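How Our Robot Club Is Teaching Two Arms to Fold a Towel

Hi! I'm Zainab Okonkwo, and I help run the after-school robot club at Skotdale. When kids visit us for the first time, they usually ask if our robots can fight. They can't. They're learning to do laundry, and it's a lot more exciting than it sounds!

Think about the last time you folded a towel. You probably grabbed two corners, gave it a shake, and folded it while you were talking to somebody. You didn't have to think "now I will close my thumb." Your brain and hands have had years of practice.

A robot arm starts with no practice at all. It has motors where you have a shoulder, an elbow and a wrist, and at the end it has a gripper. Ours is a bit like a hand with only two fingers. It can open and it can close. Try folding a towel that way at home — use just your thumb and one finger on each hand, and keep your wrists stiff. Ayodele Adeleke (he's ten, and very good at this) tried it on our first day in August and got so tangled up that he had to start over three times.

So why is a towel hard? A wooden block stays the same shape when you pick it up. Cloth is different. It droops, it wrinkles, it slides, and it can land in a new shape every time you drop it. Grown-up scientists call things like this "deformable," and it means they can change shape. Socks are deformable. So is pizza dough, and so is your little brother's blanket.

We split the job into steps. Step one is finding an edge. Step two is pinching it with both grippers, one at each end. Step three is lifting, and that's where the teamwork comes in. 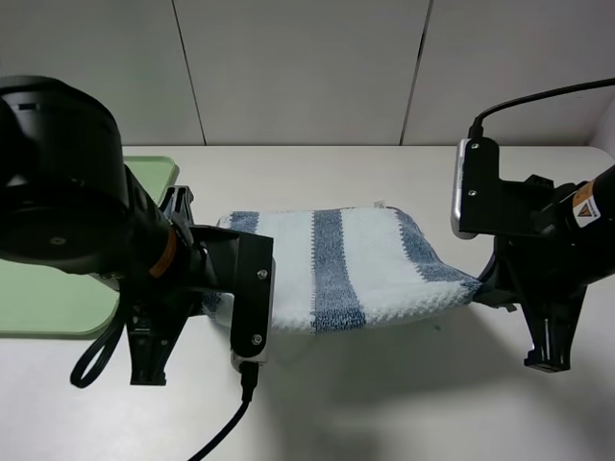

If the arms move too far apart, they pull hard on the cloth and it can pop right out of a gripper. If they move too close together, the middle sags down and the fold comes out crooked. Femi Etim came up with our favorite rule for this, "a little droop is okay," and she wrote it on the whiteboard in huge letters. It's still there!

You might be wondering how the arms learn all this. We do it by showing them. One of the kids guides the arms through the whole fold, slowly, while the computer remembers where every joint was. We call one turn a "demo." So far we have 295 demos saved, and Andor Illés wants us to get to 3000 before we stop. (I told him we might need more snacks.)

The computer program then looks through all those demos for patterns. What did the arms do when the towel was crooked? What did they do when one corner was tucked under? It's a lot like learning to ride a bike by watching your cousin, except you get to watch the same ride again and again.

We save the messy demos too, in their own folder called Beltska. It's named after Femi's hamster, who is also pretty messy. Sometimes we open it up and play a game where everybody guesses which step went wrong.

And yes, we have safety rules. Hands stay off the table when the arms are moving. Long hair gets tied back, sleeves get rolled up, and one person always sits by the stop button and does nothing else. No phones for that person! Morag Swanson checks all of this before we switch anything on, and she doesn't skip a single thing, even when we're begging her to hurry.

Our next project is a T-shirt. It has sleeves, so we're a little scared of it. If you have an idea for where the grippers should grab first, draw it on a piece of paper and bring it to club. We'll try it out!

Last updated: December 24, 2021

Contact the club | © Skotdale Robot Club | Back to top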